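Building a Hand-Held Gripper for Teaching a Robot Arm to Pick Up Laundry

Posted 16/10/2025

If you have a small robot arm at home or in a shared shop, sooner or later you will want it to pick up something soft. Blocks are fine for a while, and cups are fun, but cloth is where I got hooked, and I have spent more evenings on it than I would like to admit to my family. The way I go about it now is to build a gripper I can hold in my own hand, do the job with it myself, and let the arm learn from the recordings. I call mine the Trino, and this page covers putting one together and getting your first usable set of cloth pickups out of it.

You don't need to be a machinist for any of this. If you can use a 3D printer and a screwdriver, and you have the patience to take something apart again after you thought it was done (I always do), you will be all right.

What you'll need

Printed body parts: the rear shell, the finger frame, the handle and the upright that stiffens it
Two flexible fingers, printed in a softer filament
A small camera and a controller board
A Trorine slide rail kit, or any light rail that runs smoothly
A return spring and a length of strong cord for the trigger
A mixed bag of small machine screws
A battery pack that fits in a pocket

Step one: print the parts

Print the shell with the round side up and plenty of support under it. It takes most of a night on my machine, so start it after dinner. The fingers are the part to be fussy about. I went through several batches before I settled on thin, slightly bendy pads with a cutout near the tip, and I still keep a few spares in a jar. If yours come off the plate with strings or little blobs on the gripping face, trim them with a sharp knife, or they will catch on every knit you own.

Step two: fit the rail and fingers

Slide both finger carriers onto the rail before you fasten it down. I forgot this twice, and both times I had a very neat assembly with no fingers in it. Tighten the screws only until they are snug, then work the carriers back and forth by hand. They should meet in the middle without one arriving ahead of the other. If one drags, loosen the rail, wiggle it and try again – it nearly always comes right on the second go.

Run the cord from the trigger around the Cletti – sorry, the Cleletti pulley, I have been misspelling that name for as long as I have owned one – and tie it off with the spring just barely stretched. Squeeze a few dozen times while you watch something on television. The cord will settle and you will need to take up the slack.

Step three: close it up and check the view

Mount the camera, plug it into the board and look at the picture on a laptop before you put the last screws in. You want both fingertips in view with some room past them, so you can see the cloth before you reach it. Make a short test recording and play it all the way through.

Step four: practice on a bed

A bed is a lovely place to work with cloth. It is soft, it is about the right height for standing, and it gives you a busy background, which is good for the training later on. Lay out a few garments without smoothing them, come in from above, close on a fold and lift slowly.

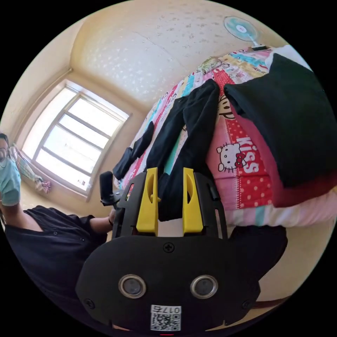

A small black cloth held between the yellow fingers, with the patterned quilt behind.

Dark clothes on a bright quilt are an easy start. Once you are comfortable, swap to colors closer to the bedding and watch how much harder you have to look yourself. Pinch a fold, never a flat patch, and keep your wrist loose. Try not to help with your other hand! It is a difficult habit to break, and every clip where you tug a sleeve straight is a clip you will have to throw out.

Step five: record and sort

I aim for 200 pickups before I train anything, and 500 before I expect it to behave on a pile. My own folder now holds 944. Keep each one short, starting with the gripper open and away from the cloth and ending with the cloth set down. Name the folders by garment and by room while you still remember, and copy everything to a second drive the same evening.

If something goes wrong

Cloth slips out as you lift: the spring is fine, it's usually the fingers. Wipe the pads with a damp rag and check that they meet squarely.
Trigger feels mushy: the cord has stretched. Retie it.
Recordings are blurry: slow down, open the curtains, or both.

The arm-side mount uses the same finger frame, with a Wong adapter plate between it and the wrist. I'll put the drawings for that up in March, once I have redone the hole spacing.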